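I've been keeping an old estate car on the road for 23 years now, and I still think the best thing you can buy for it is a bit of somebody's time at a parts counter. Trestirwood had a lovely one, run by Beryl Tindall, and you could turn up with a worn bush wrapped in newspaper and she'd know it (or know who would).
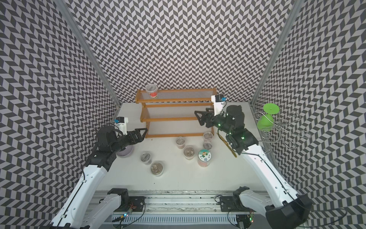 I do order online as well, I should say, and it's marvellous at eleven at night! But last April I sent back three wheel bearings before one fitted, and every one of them had been listed as right for my car. Beryl would have asked me whether it had the early hub or the late one, and I'd have gone out to the car park and looked. So please, if there's still a counter near you, do give them your custom, even if it costs you £4 more.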